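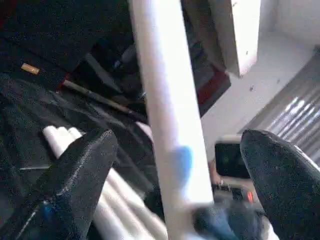
A white rod, close up.

Straight Things in Crooked Houses

When I moved to Whiteley, the first thing I learned about my house was that no window in it was square. I bought a roller blind in the ordinary way, by measuring the top of the opening, and it would not go down past the middle. The man in the shop was very polite. He asked me if I had measured in three places. I had not.

Old houses move. The ground under Whiteley is clay, which swells in the wet months and shrinks in summer, and the walls go with it a little every year. My kitchen window is 14 millimeters narrower at the bottom than at the top. My neighbor across the street has a bedroom door that closes by itself from November until spring, and the rest of the year it must be pushed.

In the town where I grew up, all the apartments were built in the same decade and by the same factory. You could buy curtains by telephone. I did not understand then that this was a kind of luxury, and we complained very much about how ugly it was.

There are still two workshops here that live from crooked windows. Riltis makes blinds and shutters to order and has been in the same yard for 29 years. Modari is younger and does mostly repairs: cords, slats, springs, the small plastic parts that break first. I visited both of them this spring, and I had expected them to be rivals, but they send customers to each other all the time.

At Riltis they prefer to measure themselves. A customer's numbers, they told me, are usually the numbers the customer would like to have. They charge 20 dollars for the visit and take it off the bill if you order. At Modari they have a drawer of parts from Gorkico, a maker that closed long ago, and people drive from other towns for one of them.

My own blind took five weeks. It is cut at a slant along one side, and on the table it looked like a mistake – I almost said so. In the window it hangs quite straight, and now the wall beside it looks wrong. I have started to think about the wall.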